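Irel desktop arm: review after an open day at the Clokmont workshop

Rating: 4 out of 5

I went to the open day at the Clokmont workshop in March with one question. Is the Irel arm something that a small repair shop like mine can use, or is it only a nice thing to look at? I do not buy a machine from a video, so I drove there, and I stayed almost the whole afternoon. The arm is sold as a kit by Enov, and the price on the table card was 3082 dollars with the gripper and the control software, which is called Kettle.

First, the visit. It was well organized but a little crowded. You wrote your name on a list and got 19 minutes with the arm, which is a strange number, but they kept to it very strictly. Before my turn I watched two other visitors. One was a teacher who wanted it for her class and asked many good questions about spare parts. The answer was that the printed parts come as files with the kit, so you can print them again at home if you have a printer. Motors must be ordered, and the waiting time at the moment is two weeks.

Then my turn came. The man who gave the demonstration let me guide the arm by hand to teach it a short movement. You press a button, you move the arm where you want, you press again at each point you wish to save. I needed three tries before I understood that you must hold the arm near the wrist and not at the elbow. When you hold it at the elbow it feels heavy and it fights you. Somebody should write this on the first page of the manual, because I would have lost an evening on it at home.

What I liked most is that the demonstration was done on a normal wooden workbench, with tools and small things lying on it as in any workshop. At trade fairs I always see robots on a clean white table with one cube. My bench does not look like this and it never will. The gripper has ribbed orange pads between white printed blocks, and you can reach the black screws on the face of it without taking anything apart. For a person who repairs things for a living, this is a good sign.

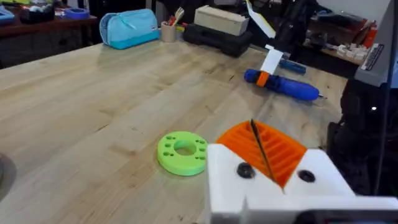 Pauline Bramwell did not agree with me about the gripper when we talked at the coffee table. Her opinion was that ribbed pads are fine for handles and thick parts, but that thin flat parts will always give trouble, and that Enov should put a second pair of smooth pads in the box. She also found the arm slow. I have thought about this on the way home and I believe she is right about the pads. About the speed I am not so sure. I would use the arm to hold a part while I solder, or to bring me the next piece, and for this I prefer a slow machine near my hands.

Now the software. Kettle is simple and the letters are large, which my eyes were thankful for. Each saved point appears in a list and you can drag it up or down. You can also set a pause between points. But there is no undo. I deleted a point by mistake and I had to teach it again from the beginning, and this took a good part of my time. I was told that an undo is planned. I have heard "planned" from many companies, so I review only what I used.

The noise is low. I could speak in a normal voice beside it, and the loudest thing in the room was the visitors. The cable at the gripper is thin and runs on the outside. I would put a small clip or a piece of sleeve on it before using the arm every day.

A few notes for people who want to go to the next open day. Come early, because after 2 p.m. the list was full. Bring a part from your own work and ask if you may try it. I did not bring one and I was sorry about it. Parking is behind the building, the entrance is on the other side, and there is no sign.

I take away one star for the missing undo and for the single kind of pad. I have not ordered yet. I asked Enov by e-mail for the price of the arm without the gripper, as I may want to print my own, and I will add their answer under this review when I have it.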